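Yo en Busalus entré para conducir, que conste, y acabé paseando detrás de dos carritos blancos que se conducen solos. Dorin Iordache los llamaba «las niñas». A la del mástil le puso Tamara, por su jefa, Tamara Vlad, que nunca lo supo (¡menos mal!).

Aquel septiembre tocaba repetir el recorrido hasta el edificio grande. Uno delante, otro detrás, todo el hormigón para ellos y un cielo gris de esos que dan sueño. Yo llevaba el botón rojo colgado del cuello, como un cencerro.
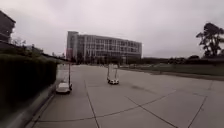
Y claro, me puse a hablar con Dorin del bocadillo. Cuando levanté la vista, el de delante se había parado en seco y el del mástil no se daba por enterado - seguía tan campante, directo a su compañero. Apreté el botón. Nada. Lo apreté otra vez, con los dos pulgares, gritando «¡para, para!» como si tuviera orejas.

Paró a 21 centímetros. Los midió Dorin con la cinta, blanco como la pared.

En el registro salió el error 511, pérdida de enlace. El botón llevaba 3 segundos hablándole a nadie y el carrito frenó por su cuenta, cuando le dio la gana. Tamara, la de carne y hueso, leyó el informe dos veces y me preguntó por qué ponía que Tamara no obedecía.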